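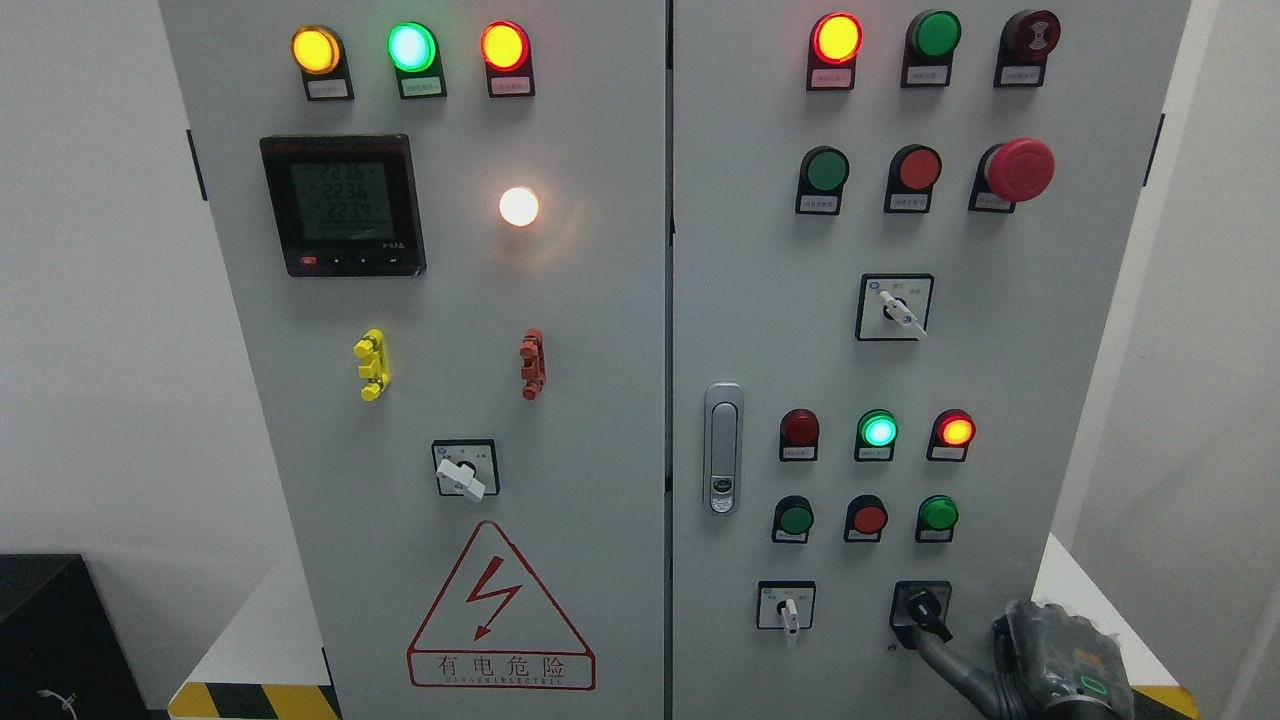

Compressor keeps dropping out during overnight CNG truck fills
We run 11 natural gas trucks out of the Flamton yard and time-fill them overnight from one Heltus compressor. Since September the compressor has stopped partway through the fill, usually near 2 a.m., and we find half the trucks short in the morning. The three phase readings on the panel meter are close together, all near 223, so I don't suspect the supply. Restart works on the first try. Suction pressure is steady per the gas utility. What should I check next?

Answer 1
Probably the dryer. Ours did that.

Answer 2

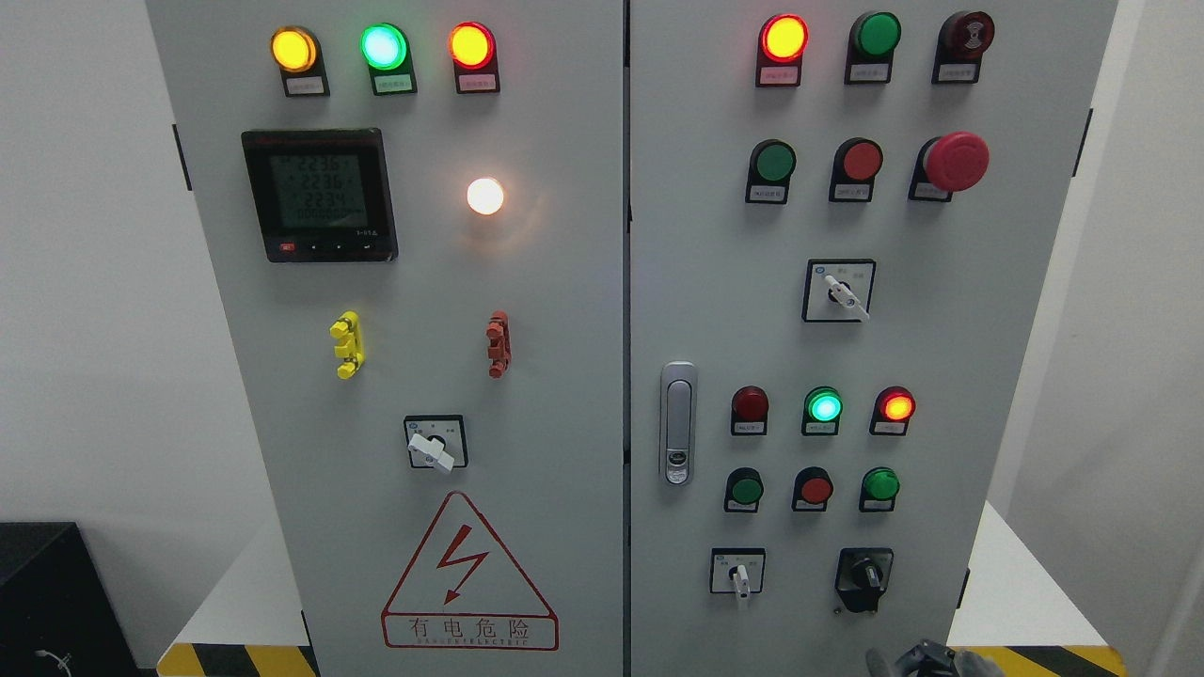
An overnight stop that clears on restart is usually a temperature or pressure trip with an automatic reset. Pull the event log from the controller before changing any parts. If it has no log, fit a cheap recorder on the final stage discharge temperature and leave it for a week. Pilot lights on the door, amber, green and red in a row like these, only give you the state at the moment you look, and so does the meter under them. Compare the trip time with the number of trucks still drawing. As the early ones fill, flow drops, the discharge side reaches cutout, and the unit stops. It should restart when line pressure falls. If the restart setpoint is too low, the last trucks sit short until morning.

We had this at the Lozano depot after adding posts. The restart setpoint was 200 psi lower than on the commissioning sheet. The service tech put it back and the short fills ended.

Answer 3
Agree on the setpoint. Also look at the inlet filter differential and the fill hoses. A check valve sticking in one post will hold up that truck only, so write down which ones come up short. On our Korier units it was the same post each time. Filter element was a 40 minute job, with the unit isolated and vented by someone qualified.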